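Home | Ask | Browse topics | Members | Sign in

Block stacking: arm lets go too early or pushes the bottom cube, how do I decide when to release?

Marjan Moradi
Planning and control, posted in June

Hi all, I've been fighting with a stacking task for a good while now and I could use some outside eyes. The job is as simple as it gets: pick up a blue cube, put it on a red cube, open the fingers, go away. One arm, a two-finger gripper, white cloth over the table. I'm running the Lastero planner on top of a plain Cartesian position controller, and cube poses come from a color segmentation node that a coworker wrote before she moved over to the Deltisham project.

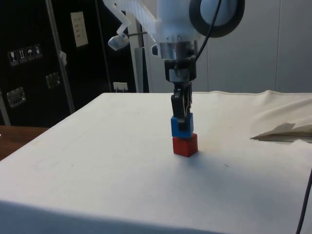 My trouble is the last little bit of the descent. I compute a place height from the red cube's pose plus one cube height, send that as the goal, wait for "goal reached" and then open. If the height estimate is a hair too high, the blue cube drops and lands crooked. If it's too low, the arm presses down, the red cube squirms on the cloth and the whole stack ends up rotated. I logged 601 attempts and 74 of them failed, and almost all of the failures I looked at were one of those two.

What I've tried so far: averaging the pose over more frames (helped a bit), slowing the last stretch way down (helped a bit, then my cycle time got ugly), and adding a fixed offset (fixed one case, broke the other, you can guess how that went). I have wrist force readings available but I've never used them for anything. They look noisy to me and they drift when the arm changes pose.

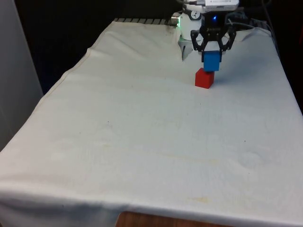
The other thing I keep going back and forth on is where perception should stop. Right now the segmentation node keeps updating the red cube's pose during the whole approach, and the planner keeps nudging the goal. When the gripper gets close, its fingers and the held cube cover part of the red one, the blob shrinks on one side, and the estimated center slides away from the covered side. So I get this nice smooth approach and then a little sideways wiggle right at the end, exactly where I don't want it. I could just freeze the estimate, but at what height? And if somebody bumps the table after that, I'm placing into thin air.

So, two things really. How do you folks decide that it's time to open the fingers? And do you keep tracking the bottom cube all the way down, or lock it? I'd rather not rewrite the planner if I can help it. Happy to paste the config if that's useful.

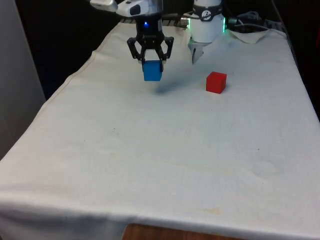 Farzana Howlader
Stop using height as the release condition. Use it to get close, then switch to a guarded move: go down at a slow constant speed until the vertical force changes by more than a threshold, then stop and open. Your drift problem mostly goes away if you zero the force reading right at the switch point, with the cube already in the gripper and the arm standing still. You only care about the change over the next short bit of travel, and the arm's pose hardly changes there. Run a light low-pass filter on it, but go easy - a heavy filter adds delay and you'll be pushing on the red cube before you notice contact.

Also set a maximum travel. If you reach it with no contact, don't open. Back up, look again, retry. That covers your bumped table too, at least the case where the red cube is gone completely.

On the tracking: lock it. I freeze at the same switch point so there's just one state change to debug. Pick the height by plotting estimated center against gripper height for a bunch of approaches. You'll see it sit flat and then start bending. Freeze a bit above the bend.

One more check, on your grasp. If the blue cube sits tilted in the fingers, you'll get contact on one edge first and blame the height for it.

Eckhard Reinholz
we just open at the goal height and let it drop a little. works fine most of the time. maybe try bigger cubes?

Reinhold Diekmann
Farzana's answer is what I'd do as well. If your position controller is very stiff, lower the vertical stiffness for the final move if it lets you. Mine was so stiff that the force shot up before the stop command even got through, and no threshold looked right. I spent a long time tuning a number that wasn't the problem.

And log the state name with every sample! I had 2903 rows of force data at one point and no idea which ones were from before contact.

Marjan, if you do paste the config, include the goal tolerance. "Goal reached" can fire while the arm is still settling, and that alone would give you some of your crooked drops.

Related
Zeroing a wrist force sensor between moves
Color segmentation loses object behind gripper fingers
Lastero: where is goal tolerance set?
Retry logic for pick and place, state machine or behavior tree?

Contact | Terms | Copyright Clolledwood Help Community | Back to top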